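Service Robotics / Course Texts / Part Two: Manipulation

Chapter 4
Chores, Benches and the Limits of Present Machines

4.1 The question to be answered

Machines have welded car bodies and filled bottles for decades. The same machines can't clear a kitchen counter. This chapter asks how near they are to doing so, and what has to be measured before anyone can say. The term "chore" is used throughout for a short task done by hand, with ordinary objects, in a place that was laid out for people. Folding a towel is a chore. So is sorting returned goods at a repair bench, or putting small items back on the right shelf.

Three properties make chores hard. The objects vary from one day to the next. Many of them bend. And the start of the task is seldom the same twice, so a fixed program of motions fails on the second attempt even if it succeeded on the first.

Cloth is the standard case of a bending object. A rigid box can be described by its position and its orientation, six numbers in all. A cloth has no such short description. Each fold hides part of the surface, and a pull at one corner moves the rest in ways that depend on weight, weave and friction with the table. A person copes by gathering, lifting and letting go, often without looking closely. Current systems need to find an edge or a corner first, and most of their failures happen at that step.

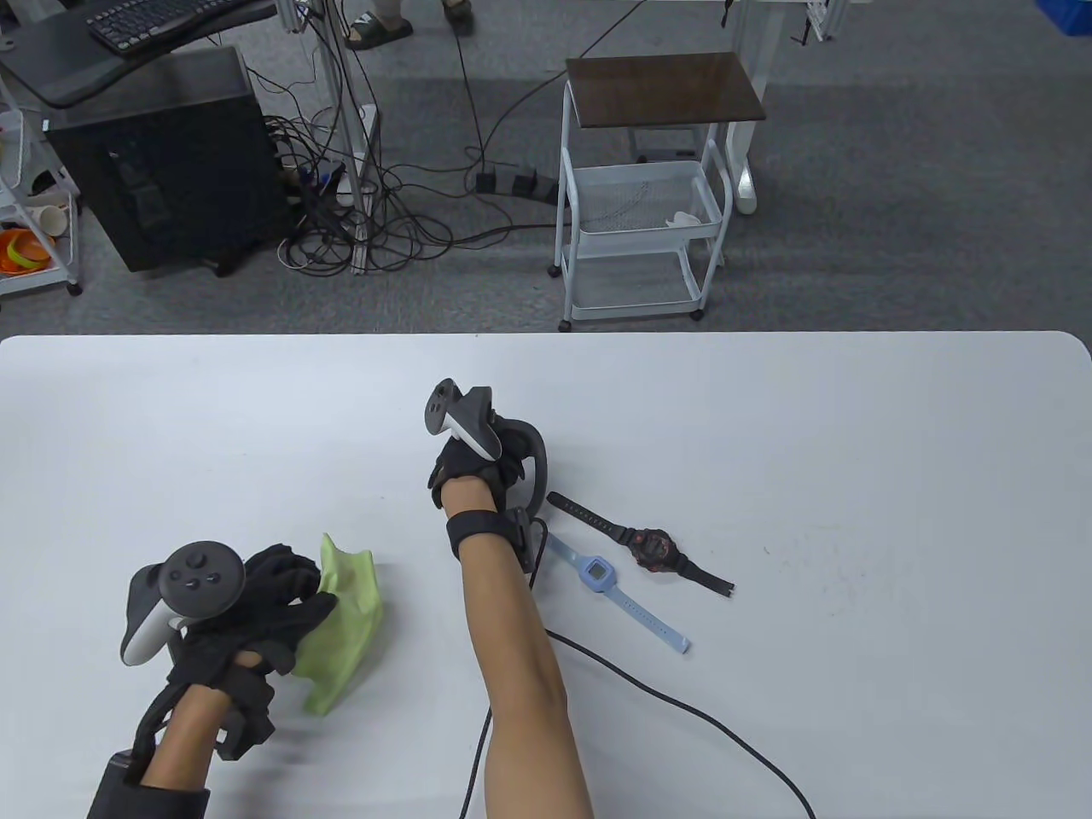

Florence Boychuk objects that cloth gets too much attention in texts of this kind. In her view a shop would pay sooner for a machine that empties totes reliably, and a towel folded in four minutes is of no use to a laundry at any price. She would put speed in the first table of every report and leave success rate for the second.

The objection is fair as far as it goes. Speed and success rate can't be separated in practice, and the exercises in Section 4.6 require both. Cloth is kept here as a test material. It exposes weaknesses in sensing and grip that totes and cartons conceal.

4.2 What counts as success

A trial is a single attempt from a stated starting condition to a stated end condition. Both must be written down before the trial begins. "Cloth folded" is not an end condition. "Cloth folded in half, edges matched to within a finger's width, lying flat" is one, and two observers will usually agree on it.

The Trokance bench study, used as the running case in this part of the book, logged 2242 trials over 17 chores. Each chore was done first by people and then by a two-armed machine, with a limit of 300 seconds per attempt. Duván Castaño and Meron Abdella scored the trials separately and compared sheets afterward. Most of their disagreements concerned cloth.
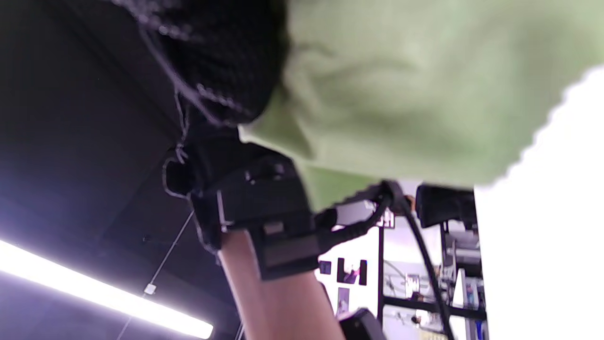
A second source of disagreement was help. If an operator nudges an object back into reach, the trial is assisted and has to be logged as such. Early reports in this field often left assisted trials in the total. The result was a set of rates that no later group could reproduce, and a general belief - still common among buyers - that household machines were a year or two away.

4.3 Grip and reorientation

Picking up an object is only the first part of handling it. The hand must then turn the object so that the next step is possible. People do this with small finger motions and seldom set the object down. A two-jaw gripper has to place the object, release it and take it again from another side, or else pass it to a second gripper. Each added step costs time and adds a chance of dropping it.
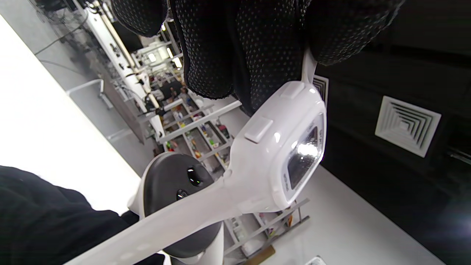
Reorientation is harder again when an object combines stiff and flexible parts. The stiff part can be modeled and the flexible part can't, at least not with the methods of Chapter 3. A glossy plastic housing with a long flat strap is a good case: fingers can curl around the body while the strap is left to hang, but a planner has to allow for where that strap will swing or catch. Reflections from the display window add a further problem for depth sensing, treated in Section 4.5.

4.4 Summary of present ability

Rigid objects of known shape, on an uncluttered surface: reliable. Rigid objects of unknown shape: usable with supervision. Cloth, cables and straps: not yet reliable outside the laboratory. Tomomi Honda's review of the Saludo and Virkeo trials (see Further Reading) reaches the same ranking by a different route.

Tags: manipulation, household tasks, shop floor, evaluation
© Collarus Course Texts | Contact the editors | Back to top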